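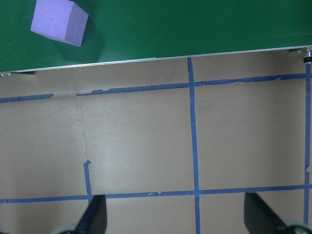 Figure 1. Wrist view, gripper open. Foam cube on the green surface, tape grid below.

Unit 5: Two-arm sorting cell

This unit covers the handoff between the conveyor and the bin. Read the notes on frames from Unit 4 first. The lab sheet is on the Plustport page under March.

5.1 Frames

Each arm has its own base frame. The table frame is shared, and its origin is the tape crossing your group picked in the setup lab. Write the crossing on your sheet. All poses you hand in are in the table frame, in millimeters. Poses in a base frame will be returned unmarked.

The tape was laid by hand and is not square. Use it to name cells and to check for gross errors. Do not calibrate from it. Calibration uses the touch-off routine in Fastulel, run once per arm.

5.2 Wrist view

The wrist camera moves with the gripper, so a fixed cube changes position in the image whenever the arm moves. Log the joint angles with each image. An image without joint angles cannot be used in 5.4. The fingers block part of the view near the bottom. Mask them before you run the color threshold.

Purple on green separates well in hue. Yellow needs its own limits.

5.3 Pick and place
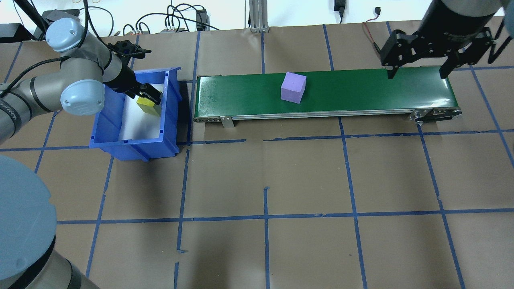

Figure 2. Yellow cube held in the gripper at the blue bin, lavender cube on the belt, second gripper over the right end of the conveyor.

Sequence for one arm: approach, descend, close, lift, move, open. Wait 500 ms after the close command before lifting. The foam compresses, so finger position alone is a poor test of a grasp. Compare it with the value you recorded for an empty close.

Only one arm may be inside the bin zone at a time. The lock is handled by Cledovura; request it before the move step and release it after the lift clear of the rim.

5.4 To hand in

Joint log and images for 43 picks, both colors
Table-frame pose for each pick
Ra config file, with your changes marked
Error plot, 2 pages at most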